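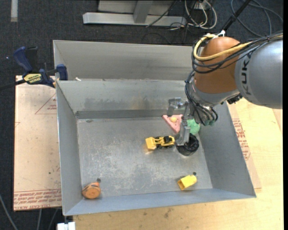
Nernitz Releases Brondodine, a Water-Based Rinse Inhibitor for Bare Steel Parts

5 min read
14 shares

Nernitz today opened general ordering for Brondodine, a water-based rust inhibitor for bare carbon steel and cast iron parts that are washed between machining steps and then held indoors. The product is added to the final rinse tank of an existing wash line. It leaves a thin dry film that can stay in place through most assembly work and is removed with a mild alkaline cleaner before painting or plating.

Brondodine replaces Lison, the oil-based dip that Nernitz has supplied to machine shops and repair depots for many years. Lison will stay on the price list until July, after which it will be made only for customers with a standing order. Drums already in the field remain under support for their full shelf life.

Why the change

Flash rust forms on clean steel within minutes when a part leaves a warm rinse and dries slowly. The usual remedy is a light oil. Oil works, but it collects dust and chips, it transfers to gloves and packaging, and it has to be washed off again before any coating step. Shops that run several wash cycles on one part end up applying and stripping oil each time, and the stripped oil builds up in the wash tank and shortens the life of the bath.

"Most of the complaints we logged on Lison had little to do with rust," said Panya Sukprasert, product manager for surface treatment at Nernitz. "They were about residue. Parts stuck to the tray liner, labels would not hold, and the wash bath had to be dumped early. We set the residue limit first and worked back from there to the protection we could get."

Film and protection

The dry film is clear and is not tacky to the touch once the part has reached room temperature. It is not a paint primer and should not be sold or specified as one.

In storage trials at the Mostyn plant, machined carbon steel coupons treated in a fresh bath were held for 49 days on open indoor shelving. The coupons were inspected by eye at fixed intervals against untreated coupons from the same batch. Treated coupons passed at every inspection. Untreated coupons failed at the first. A second set, treated in a bath near the end of its service life, showed light staining at drilled edges before the end of the trial, and the published storage limit has been set with this second set in mind.

Protection is shorter where parts are stacked wet, wrapped in untreated cardboard, or moved between a cold store and a heated room. Nernitz does not claim outdoor protection of any length. For parts that will travel by sea or sit in an unheated building, a vapor-phase wrap or a conventional oil is still the correct choice, and the data sheet says so on its first page.

Bath setup and control

Brondodine is supplied as a concentrate. Mixing strength depends on water hardness and on how much alkaline cleaner is carried over from the wash stage, so the data sheet gives a chart in place of a single figure. Strength is checked with a hand refractometer. The reading should be taken at the start of each shift and after any large top-up.

Carryover is the main cause of weak film. Shops with no intermediate rinse should fit one, or should at least allow parts to drain over the wash tank before transfer. Blind holes and deep pockets need attention: the part should be turned during draining, and an air knife is recommended where the geometry traps liquid. Blowing off with a hand-held air line is acceptable if the air is dry and free of compressor oil.

The concentrate contains no nitrite. It does contain an amine, and the usual gloves and eye protection apply during mixing. A foam control additive is available for spray washers that run at high pressure; immersion tanks do not normally need it.

Bath life was tracked on the small parts line at Mostyn, where one charge treated roughly 4000 parts before the strength could no longer be held by topping up. Customers should expect a different result. Part size, surface area, and drag-out vary too much from one shop to the next for this number to be used in a cost estimate.

Changeover from Lison

Oil left in a tank will break the new bath. A tank that has held Lison must be drained, washed with hot alkaline cleaner, rinsed, and wiped down, including the underside of the lid and the overflow weir. Pipework should be flushed for as long as it takes for the rinse water to run without a visible sheen. Filter elements that have been in contact with oil should be thrown away.

Seals and hoses in common use have been checked. Nitrile, EPDM, and PTFE are suitable. Natural rubber is not, and older dip tanks with natural rubber lid gaskets will need a replacement part. Bare aluminum and galvanized fittings should be kept out of the bath, as both are slowly attacked at working strength. Stainless steel baskets and trays are unaffected. Mild steel baskets can be used, though the film will wear away at contact points and the baskets should be looked over whenever the bath is changed.

"The cleaning step is where a changeover goes wrong," said Eirlys Gough, who leads technical service at the Mostyn plant. "A tank can look clean and still have a band of old oil at the fill line. We ask people to send us a jar of the first bath after it has run for a day. We will tell them whether to carry on or drain it."

The jar test is free of charge for customers moving from Lison. Results are normally returned within 14 days. Sample jars can be requested from the technical service desk and should be filled to the brim, capped, and marked with the tank number and the refractometer reading at the time of sampling.

Waste

Spent bath must not go to a surface drain. In many areas it can be discharged to a foul sewer with the consent of the local treatment works, but consent is given site by site and the limits differ. Nernitz will supply a composition summary for this purpose on request. Where consent is refused, spent bath can be collected by a licensed waste contractor under the same arrangement as spent alkaline cleaner. It should be kept apart from oily waste — mixing the two creates an emulsion that costs more to treat than either stream alone.

Packaging and availability

Brondodine is available now in pails, drums, and returnable bulk containers. Pails are held in stock. Drums and bulk containers are filled to order at Mostyn. Bulk orders placed for the first time are subject to a site visit, mainly to confirm that the storage area is bunded and protected from frost. Concentrate that has frozen cannot be recovered by warming and stirring.

A trial lot of 100 pails has been set aside for shops that have not bought from Nernitz before. The trial pail includes test strips, a printed mixing chart, and the first jar test. One pail is allowed per site.

The technical service desk will take changeover calls on weekdays and, during the first weeks of supply, on Saturday mornings as well. The data sheet, safety data sheet, and seal compatibility table can be requested from the same desk.

About Nernitz

Nernitz makes cleaners, rinse additives, and temporary corrosion inhibitors for metalworking and maintenance shops. Blending, filling, and technical service are based at its Mostyn plant.

Press contact: Eirlys Gough, Technical Service, Nernitz, Mostyn

0 comments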